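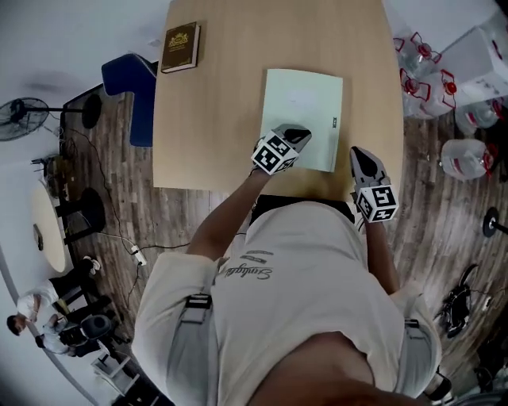
Storage Room and Workroom Inspection - Filari Building, Second Floor

Print this page | E-mail this page

The walk-through was done on a Thursday, starting at 8:30 a.m., with Graça Vilela checking and Adelino Calado writing. It covers the main workroom, the supply room, the back stairs and the small kitchen. The workroom tables are the light wooden kind, and small things like the mint-green notebook are fine on them during the day, but tables must be cleared at closing so the cleaners can wipe them down. Items are marked OK, FIX or WATCH. FIX means it goes on the work list the same day.

EXITS AND STAIRS

1. Exit doors open fully from inside without a key. OK.
2. Exit signs lit. FIX. The sign over the back stairs flickers. Bulb replaced in August, so this is probably the fitting. Call Trosell.
3. Back stairs clear. FIX. Two flattened boxes and a mop bucket on the lower landing. Moved during the inspection. The bucket belongs in the kitchen closet and keeps coming back here.
4. Handrail tight. WATCH. Slight play at the top bracket. Adelino tightened the screw by hand. Needs a longer one.
5. Stair treads. OK. The strip on the fourth step is worn at the left side but still grips.

FIRE EQUIPMENT

6. Extinguishers on their hooks, pin and seal in place. OK.
7. Extinguisher tags current. FIX. Unit 1091 by the supply room has no tag at all. Graça thinks it was left off after the last service. Ask Firnach for a replacement tag and do not write one ourselves.
8. Smoke alarms tested with the button. OK in all rooms. The kitchen alarm is quieter than the others - compare again next time.
9. Nothing stored within reach of the heater. OK.

ELECTRICAL

10. Panel door closes, 36 inches clear in front. FIX. Folding chairs leaned against it again. Tape the floor.
11. Breakers labeled. WATCH. Number 2 still says "Jacobs," from when the Jacobs office had the front half. It now feeds the kitchen outlets.
12. No extension cords used as permanent wiring. FIX. One brown cord runs behind the supply room shelves to the label printer. Needs an outlet on that wall. Until then, unplug at night.
13. Kitchen outlets trip when tested. OK.

SHELVES AND STORAGE

14. Tall shelves fastened to the wall. OK except the end unit, which was moved to reach a pipe and not put back on its bracket. FIX.
15. Heavy items on the lower shelves. FIX. Paper cartons on the top shelf of row B. The shelf is rated for 1000 pounds across the whole unit, but the weight is not the trouble. A person has to stand on the stool and pull the carton toward their face.
16. Step stool feet. OK.
17. Cleaning products in their own containers with labels. WATCH. One spray bottle has a label too faded to read. Emptied and thrown out.

KITCHEN AND FIRST AID

18. Hot water at the sink. OK. Read 118 degrees at the tap.
19. First aid box stocked. FIX. Out of medium bandages and the eye wash has expired. Supply order form is number 69, bottom drawer.
20. Floor by the refrigerator dry. OK.

Open items go to Adelino. Item 2 and item 12 need an outside electrician, so get one visit for both. Graça will recheck items 3 and 10 without notice.

Signed: G. Vilela, A. Calado

Related items
Filari Building: Who to Call
Extinguisher Service Schedule
How to Report a Loose Handrail
Supply Room Shelf Plan, Rows A to D
Inspection Notes, First Floor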